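Unit 6 handout: Site visit to the Holroyd building
14 November 2019
Course contact: Theerawat Kaewsai, room 227

Before the visit
Read chapter 2 of the course pack, mainly the part on joints and grippers. Bring a notebook and a pen. Wear closed shoes and tie back long hair. Bags stay in the lockers by the front desk.

Schedule
We meet in the Holroyd lobby and sign in as a group. The Stovum demonstration is first, in room 102. After the break we move upstairs to the Enico lab for a talk on safety stops. The bus back leaves from the side entrance on Bolance Street. There are 23 places on it, so tell me if you are making your own way home.

What the Stovum group works on
The group studies two-arm handling of everyday goods. Factory robots mostly pick up the same part from the same spot. Groceries are harder. A bag folds when it is touched, a snack packet changes shape in the grip, and a can needs a firmer hold than a loaf of bread.

Terms you should know
Workspace: the space an arm can reach. When two arms share a table, their workspaces overlap, and the controller has to keep them from hitting each other.
End effector: the tool at the end of the arm. On these arms it is a gripper.
Rigid object: keeps its shape when held, such as a can.
Deformable object: changes shape when held, such as a cloth or plastic bag.
Occlusion: one thing blocking the view of another. An arm can hide the very object it is reaching for.

The work table
Both arms are mounted on a rail along the front edge of the table. Goods are kept at different heights, on the table and on a small wooden shelf unit, so the arms have to work both high and low. 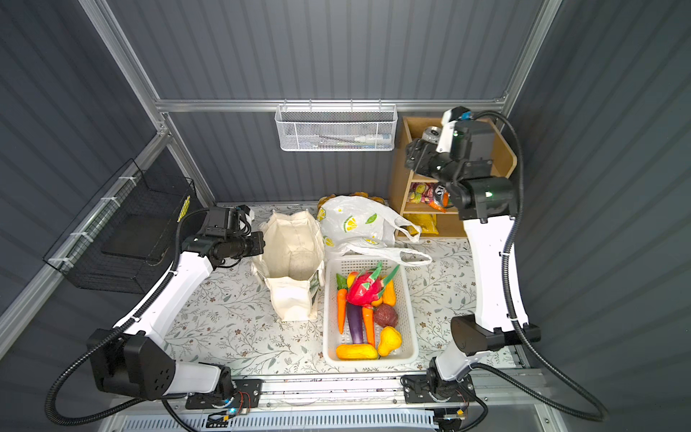 Figure 1. Two-arm station with the left gripper at the canvas tote bag and the right gripper raised toward the top shelf.

Notes to take during the demonstration
Pick one object on the table and write down whether it is rigid or deformable. Say where you would grip it and from which direction. Then find one place where the two workspaces overlap and sketch it from above, with both arm bases marked.

Write-up
One page, typed, with your sketch attached. Hand it in at room 227 before the next class.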